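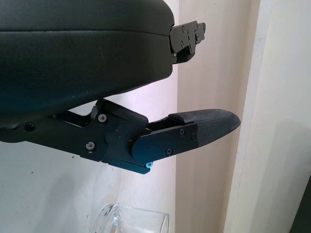
Re: [Ogola-list] Sourdough going flat on rye days

From: Margaux Guillot
To: the list

Percy Ayala wrote:
> My white loaves come out fine but as soon as I go over a third rye
> the thing spreads out like a pancake when I tip it from the basket.
> Same starter, same oven, same everything. I let it rise overnight on
> the counter, usually ten hours or so, and it looks great at bedtime
> and sad at breakfast. Is it the flour? I've been buying the Gundico
> dark rye because the store here stopped carrying the other one.
> Also does anyone still have the old Clendimura recipe with the
> caraway? I lost mine when the laptop died.

Hi Percy (and hi everybody, I've been lurking since September, sorry!)

I don't think it's the flour. I used Gundico dark all last winter and got perfectly good bread out of it, a little gritty maybe, but I like that. What jumped out at me was the ten hours. Rye goes so much faster than white! If it looks great at bedtime then I'd say it's ready at bedtime, and you're going off to sleep and leaving it to fall over.

Two things you could try. Either mix it in the morning and stay with it, or stick it in the fridge once it's shaped and bake it cold. I do the fridge one because I have kids and a job and I can't hang around poking dough. Mine gets 4 hours on the counter and then goes in the fridge till I get up. My kitchen is warm though, 84 in the afternoon when the sun gets on that side of the house, so you might need longer. Isn't your place the drafty one? Go by how it looks and ignore the clock.

The other thing is water. Everyone says rye is thirsty, and it is, so you add more, and then it won't hold up on its own. I kept doing this for months. These days I just use a loaf pan for anything with a lot of rye in it and I'm much happier. I know, I know, it's not as pretty. But it makes better toast and the slices fit in the sandwich bags. If you really want the round shape, hold back a splash of the water and see how the dough feels before you put the rest in. It's going to be sticky no matter what, so wet your hands and don't throw more flour at it.

And wait to cut it! I'm terrible at this. I cut one still warm last week and the knife came out looking like I'd been spreading putty. The other half, next day, was lovely.

I do have the Clendimura recipe, or at least what I copied down from it. My handwriting is awful and there's a coffee ring over the salt, but this is how I make it:

Rye flour, 2 cups
White bread flour, 2 cups
Active starter, 1 cup
Water, a cup and a half, less if you're doing it round
Salt, 2 teaspoons (this is the coffee ring line, it tastes right to me)
Caraway, 1 tablespoon, and I crush half of it
Molasses, a spoonful

Mix, leave it half an hour, mix again, into the pan. When it's up near the rim, bake it at 450 for 15 minutes and then 400 for 38 more. My oven runs cool so check yours early. I think the original said to brush the top with potato starch and water? I've never bothered. If anybody has the real page please post it, I'd love to see what I got wrong.

Oh, and whoever was asking about the Ekus pans, I have two and they're fine. The dark coating makes the bottom crust come out a bit thick, so I put a baking sheet on the rack underneath. One of them has a scratch from when I went at it with a fork, my own fault.

Let us know how the next one goes, Percy. And does anyone freeze their starter? I'm going away for 6 weeks and I don't trust my brother to feed it.

Margaux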